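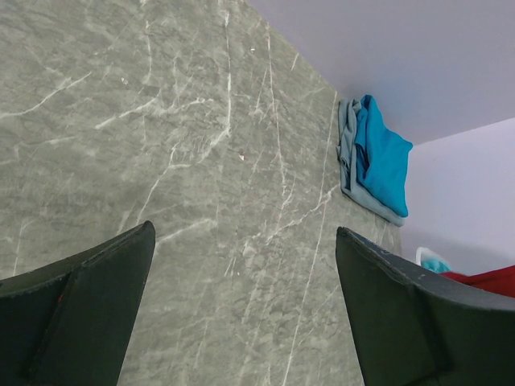
Ticket 7-500
Category: Countertops and fixed surfaces
Site: Kassa Residence, shared kitchen
Surface: Gray marble-patterned stone slab with pale veining
Reported by: Anneli Hakala, Resident Services
Assigned to: Maner Stone Care
Priority: Normal
Status: Closed, with follow-up in May

Original report
Residents have raised a concern that the countertop next to the wall may be cracked. The line in question is white, nearly straight, and long. Several shorter lines branch out in the middle of the slab. It is not clear to this office which of these belong to the stone and which, if any, are damage. There is also a dull patch that does not respond to the usual cleaner. Please advise whether the counter may remain in use.

Entry 1, Maner Stone Care, 9:15 a.m.
Report received. Until a technician has attended, please do not place hot cookware on the slab and do not apply any filler, wax, or polish. Please confirm which cleaning product is in use and how often the surface is washed.

Entry 2, Resident Services, 10:40 a.m.
The product is Firatov kitchen descaler, diluted according to the label. The counter is wiped after each meal period. The descaler was introduced when the previous supply ran out and had been in use for 23 days at the time of the report. Hot cookware has been moved to the opposite counter.

Entry 3, Maner Stone Care, 11:05 a.m.
Please discontinue the descaler on this surface. Acidic products can dull a polished stone finish. Wash with warm water and a small amount of mild dish soap, rinse with clean water, and dry with a soft cloth. The descaler may still be used on the kettle and the sink.

Entry 4, Maner Stone Care, site visit, 2:30 p.m.
The surface was cleaned and dried before inspection. A fingernail and then a plastic card were drawn across the long white line at several points along its length. Neither caught. No difference in height was found between the two sides. The same check was carried out on the branching lines at the center of the slab, with the same result.
A few drops of water were placed on the long line and left for some 7 minutes. No darkening was seen along the line after wiping.
Finding: the lines tested are natural veining. No open crack was found and no repair is required.
The dull patch is light surface etching. It was treated by hand with Gutell polishing powder in 2 applications. The patch is reduced but can still be felt slightly under the fingers.

Entry 5, Resident Services, 4:10 p.m.
Findings noted. The cleaning instructions for the kitchen have been amended and the descaler has been relabeled for kettle and sink use only. Is the counter cleared for normal use?

Entry 6, Maner Stone Care, 4:25 p.m.
Yes. Trivets should be used under hot pans. Spills of lemon juice, vinegar, or tomato should be wiped up promptly. The dull patch will be examined again in May. If a line catches a fingernail or darkens when wet before then, please reopen this ticket and quote the number above.

Ticket closed by Resident Services, 4:50 p.m.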